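# About Tovach Packing Supply

Tovach supplies, repairs and re-grades rectangular storage bins for small warehouses, food co-ops and school kitchens. The company began in March with one workbench and a load of used bins bought from a closed depot in Stutden. It now holds 774 bins in stock at the Seixas building and leases another 351 to customers on yearly terms.

## What we handle

Most of our stock is grey, with tall sloping walls and a flat floor. We carry few colours and few sizes. A customer who orders again in two years should get a bin that matches the first one and takes the same lid.

Every bin that comes back from lease goes on the bench for grading. Floors, walls and rims are checked separately, and the lowest of the three grades is the one recorded on the tag.

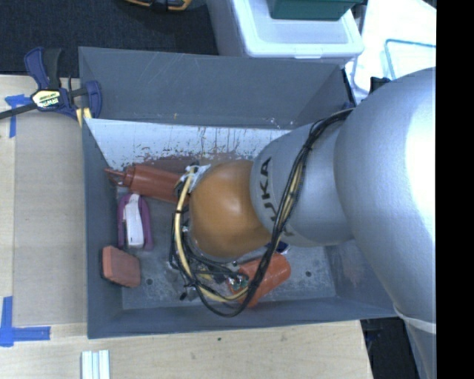
**Grey bin under a robot arm**
*Bench and grading, Seixas*

Floors take most of the wear. Pale scuffs and worn patches are normal on a grey bin that has been in regular service, and they don't lower the grade on their own. A scratch is marked down only if a fingernail catches in it. Light scratching and small scuffs on the walls are recorded as cosmetic.

Our grades are as follows:

- **A** — surface marks only, rim true, no repairs
- **B** — scuffed floor or walls, rim true, one repair allowed
- **C** — deep scratches or more than one repair, sold for dry goods and hardware only
- **Scrap** — any crack that reaches the rim or a corner

Grade C bins are never leased. They are sold from the counter at Seixas at 51 per cent of the grade A price, with no lid included.

## Work surfaces

Bins are graded on a pale wooden tabletop. We tried a steel top for the first year and went back to wood, which is quieter and easier on the rims. The top is sanded and oiled every March.

## Leasing and returns

The minimum lease is 70 bins for one year. Smaller orders are handled as sales. Bins should be returned empty, with labels peeled off and lids stacked separately. We don't charge for ordinary wear. Cracks and missing lids are billed at the rate on the lease.

Customers in the Puneck area can leave returns at our depot there. Grading is done only at Seixas, so allow an extra week for the final statement.

## Contact

Stock lists and lease forms are kept at the Seixas counter. Please include the tag number from the rim when asking about a particular bin.

Page last revised 15 May 2021.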